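Break room robot: second month at Alham

The Rimilard unit now covers two shared areas on the Alham site – the break room and the corridor store. Light tidying has moved off the staff rota.
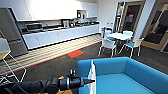 The arm at the blue sofa in the break room.

Handles remain the slow part. Recessed types need a steeper approach angle, and the MacLeish team has logged 2,735 grasp attempts to date.

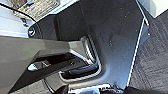
Photo: Clollis Automation

Rota hours released go to stock checks. Two staff per shift are trained to stop and restart the arm.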